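Dineo handheld vs the Eder one, cloth grabbing

gripnotes
Had both handhelds for most of February and finally have an opinion.
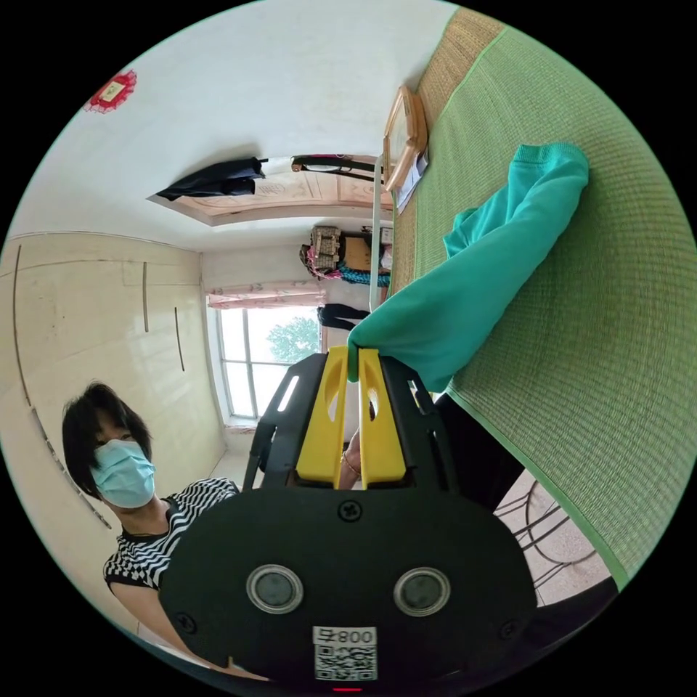
My big complaint going in was cloth. The Eder slides right off anything thin, and I was ready to blame the arm side of things until I tried the Dineo by hand. Big difference! Those yellow fingers with the oval cut-outs hold the teal cloth between them while the rest just drapes over the mat, and I like that the two round sensor windows sit right next to each other on the housing. Paid 200 for mine, used.

fesia_fan
Cut-outs do nothing for grip imo. It's the finger material. I swapped fingers on my Eder and the slipping went away.

gripnotes
Which ones? The stock set is hopeless on anything thinner than a towel.

lowtorque
Disagree with both of you, it's squeeze force. Run the Gellimia controller at 7 and try again before buying stuff

fesia_fan
At 7 mine buzzes like crazy

lowtorque
update the firmware then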